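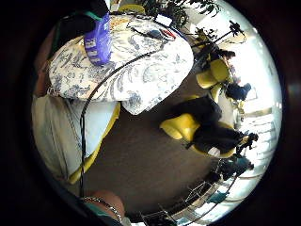
How long can you sit in a coffee shop on one cup of coffee? Ninety minutes, by my reckoning, and less if people are standing by the door holding their drinks and looking at you.

I arrived at that number over most of a year of not having an office. My old job ended in October, the new work could be done from any surface with an outlet near it, and my apartment has one such surface, which faces the refrigerator. I gained some weight and then I started going out.

My rule went through several drafts. The first was an hour per drink, any drink, which sounds fair until you price it. A small drip coffee at the place on Mellor Street was the cheapest thing on the board and bought me the same hour as a latte with three extra verbs in it. The second draft tied time to money, and I kept a spreadsheet, and the less said about the spreadsheet the better. It had a tab for refills.

Ninety minutes stuck because it's roughly how long I can pretend to concentrate anyway. After that I'm reading about other people's kitchen remodels. So at 90 I buy something else or I pack up, and buying something else means food, and food means the scone.

A word on the scone. I've now eaten it at four different shops and I'm fairly sure it is one scone, baked in one building somewhere off the highway and driven around before dawn. It tastes of baking powder and obligation. I keep buying it. It's the rent.

The shop I used most last winter was called Tasik. It had good light and bad chairs, and I have come to think the chairs were the business plan. You could do 72 minutes in one of those before your left leg went. They also had one armchair, by the window, and a population of regulars who circled it like gulls. I got it twice. The first time I was so pleased with myself I stayed until they started mopping, and I felt bad about it all the way home and then did it again in the spring.

Isora, four blocks over, takes the opposite line. Soft seats, big tables, and a Wi-Fi code printed on the receipt that dies after two hours. I respect this. Nobody has to come over and have a talk with you. The internet just stops, and you look up, and it's getting dark, and you have a receipt in your hand with a dead code on it. People behave very well at Isora. They also all seem to leave at the same moment, like a fire drill for freelancers.

What I can't get used to is the sign. More and more places have one, propped by the register, in chalk lettering that took somebody all morning: "Talk to each other! Pretend it's 1995!" I remember 1995. People sat in coffee shops for five hours with one cup and a paperback and didn't talk to anyone. The paperback never needed an outlet, I'll give them that.

Outlets deserve their own post. The short version is that whoever wires these buildings puts them behind the plant. I carry an extension cord now, a flat one, and the first time I pulled it out of my bag I crossed some line into a later stage of life. Strangers ask if they can plug into it. I always say yes. For twenty minutes I'm the power company.

I did try a real coworking space for a month. Stemeck, upstairs from the bank, $268 for a desk that wasn't any particular desk. It had free coffee, which meant no scone, and phone booths, which meant listening to half of someone's annual review through a thin door. I worked out later that the same money would have covered a good long stretch of small drips, tips included. Also it was so quiet that I could hear myself chew.

So I'm back on the circuit. Tip every time, including on the refill. Take the little table if you're one person, even if the big one is open and the light is better. Don't take a video call, ever, and if you must, go stand on the sidewalk like a smoker. Bus your own cup. If a family comes in with a stroller and you're at minute 80, you're at minute 90.

My mother thinks I should get a second table for the apartment. I've measured. It would have to go in front of the oven.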